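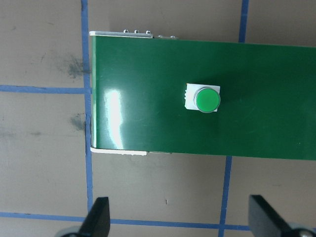
Dirnenness 发布 Vaso 桌面单元采购预算表：机械臂之外的钱，请先算进去

新闻稿，可即时发布

大家好，我是 Tiina Ojala，在 Dirnenness 管设备规划。公司让我来写这篇新闻稿，我说行，但得让我按平时说话的样子写，他们居然答应了！那就开门见山：从六月起，我们把内部用的 Vaso 采购预算表免费公开，任何打算买桌面级机械臂的小车间、学校实验室、研发小组都可以拿去用，改成自己的样子也没问题。

表一共五页，打印出来能贴在墙上，也有可以直接填数的电子版。它管的事情很窄，就是一张桌子、一到两台机械臂、一些夹爪、传感器和小零件，从“我们想买”到“可以开工”这一段要花多少钱、花在哪里、按什么顺序花。大型产线不在里面，移动机器人也不在里面，想找这两样的朋友，抱歉，得再等等（也可能等不到，我们自己也没买过）。

为什么做这张表

说来有点不好意思，这张表是被一次超支逼出来的。我们做第一个桌面单元的时候，预算申请写得特别漂亮：机械臂多少钱，夹爪多少钱，运费多少钱，三行，合计，签字。设备到货那天大家都很高兴，拆箱拍照，然后我的同事 Noboru Shimada 问了一句：“桌子呢？”

桌子没有买。准确地说，仓库里有一张旧桌子，机械臂一动它就跟着晃。接下来的几个星期我每天都在下小额订单：型材、角码、底板、电源、延长线、扎带、接头，还有第二次买的扎带。这些东西单看都不贵，贵的是它们全都没写进申请里，每一笔都要单独解释。最后我把票据摊开一加，光线缆和接插件这一项就是 1,185 欧元。我记得这个数字，是因为财务把它用红笔圈了出来，还画了个问号。

第二个单元我们学乖了，先留出 3,000 欧元专门给“机械臂之外的东西”，并且规定花之前先归类。Vaso 这张表就是那时候的分类，后来添添减减，变成了现在的五页。

表里有什么

第一页是台面。桌架、底板、台面覆盖物、定位标记都在这一页。很多人看到“定位标记”会笑，我第一次看到也笑了，可是台面分好格子以后，沟通真的快很多，物件放哪一格，一句话就说清楚。标记不用买贵的，牛皮纸加彩色胶带就很好用，脏了旧了换一张，下一轮重新贴。我们把它算作消耗品，按季度补货，别当成一次性投入。

第二页是手臂和末端。机械臂本体、安装底座、夹爪、手指、腕部线缆，每一项后面有两个空格，一个填“首购”，一个填“备件”。手指是最容易忘的备件，尤其是做接触类任务的，比如按按钮、推、拨、夹小件。我们自己的做法是第一次下单就把备用手指一起订了，省一次运费，也省一次等待。

第三页是工位上的“对手件”，这是 Noboru 起的名字，指机械臂要去碰的那些东西：小型输送带、按钮、料盒、垫子、杯子、管件之类。听起来像杂货铺清单，实际上也确实是杂货铺清单。对手件决定了您这套设备能练什么、能测什么，可是在大多数申请里它只有两个字：“其他”。我强烈建议把“其他”拆开写，拆开以后批准的人看得懂，用的人也不会每次临时去厨房借杯子（我们借过，也忘记还过）。 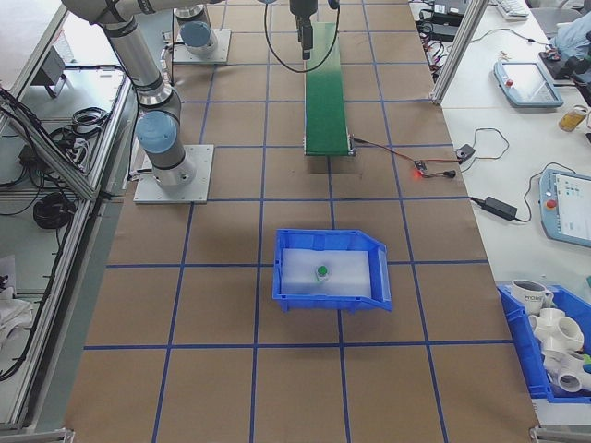 第四页讲电和线。两台手臂就有两套控制和示教的东西要安置，再加上带传动的小装置、电路板、键盘，旁边必须有第二张台子或者侧架，这一点请在量房间的时候就想好。我们吃过的亏是只量了主桌。插座数量、线缆长度、走线位置，表里都有对应的格子，最下面还有一栏叫“这根线以后谁来拔”，是我坚持加的，请一定填个人名。

急停也在这一页。每一台手臂旁边的人，伸手能不能够到急停，请在下单之前坐到那把椅子上试一试，椅子没有到货就站着试。这一项不花钱，只是挪位置，但设备固定之后再挪就花钱了。

第五页是时间。调试、培训、试运行各占一段，按人时填，再换算成钱。我们给自己的单元定了一个门槛：连续完成 300 次取放任务，记录完整，才算验收。您的门槛可以高可以低，关键是在付尾款之前写下来，并且发给供应商看。有的供应商会回信讨价还价，这很正常，早点讨价还价对大家都好。

一台还是两台？

这个问题我每次都会被问到，索性写在新闻稿里。我的个人意见（公司没有反对）是：预算够买两台的时候，先按两台规划桌子和电，然后分两次买手臂。第二台的底座位置先留着，线槽先开好，等第一台用顺了再下单。这样做账面上不好看，因为第一期的钱里有一部分是给一台还没来的机器花的，财务会问。请直接把 Vaso 第一页给他们看，那里有一栏“预留”，我们就是为了回答这个问题才加的。

Noboru 不同意我。他觉得两台应该一起买，理由是同一批次的设备软件版本一致，培训也只做一次，示教器的操作界面大家一次学会。我把他的原话抄在这里，免得他说我偏心：“分两次买，你就要把同样的培训听两遍，第二遍所有人都在看手机。”

两种算法在表里都留了位置，一栏叫“分期”，一栏叫“同期”，填完自己比较。我承认，上一次我们内部比较的结果，同期便宜一点点。我还是喜欢分期。

关于二手和借用

也有读者提前看了草稿，问能不能加一页二手设备。暂时没有，我们手上的二手经验太少，写出来怕误导人。不过第三页的对手件完全可以用旧的，料盒、杯子、管件这些，旧的往往比新的好用，表面有磨损，更接近真实工况。唯一要买新的是垫子，旧海绵会掉渣，渣会跑进夹爪里，我清理过一次就不想再清理了。

借用也可以，只是借来的东西请在“归还日期”那一格写清楚。这一格原来没有，您可以猜猜是谁忘了还东西才加上的。

怎样拿到这张表

给 Dirnenness 设备规划组写信，标题写“Vaso”，我们会把打印版和电子版一起发给您，不收费，也不会把您拉进什么邮件列表。表目前有中文版和英文版，芬兰语版我在自己翻，进度嘛，取决于我周末的心情。金额栏默认是欧元，第一页右上角可以改币种，改了之后五页会一起变。

如果您填完发现哪一项我们漏了，请告诉我！上个版本漏掉了螺丝，整整一个版本没有螺丝，底板一块都装不上。现在有了，规格栏还留了三行空白，给那些总觉得自己只需要一种螺丝的人。

填好的表也欢迎寄回来，金额可以涂掉，我们更想看的是大家在“其他”里写了什么。收集到足够多的反馈以后，Noboru 会负责整理下一版，他已经在改第四页了，说我的走线图画得像面条。

媒体联系

Tiina Ojala，Dirnenness 设备规划组，负责采购流程和预算方面的问题。

Noboru Shimada，Dirnenness 设备规划组，负责工位布局、走线和验收方面的问题。上午找他比较容易，下午他多半在桌子底下理线。

关于 Dirnenness

Dirnenness 是一家做小型自动化工位规划的公司，帮客户把桌子、手臂、电源和杂七杂八的零件排到一起。Vaso 是我们内部预算工具的名字，本次公开的是其中的桌面单元部分。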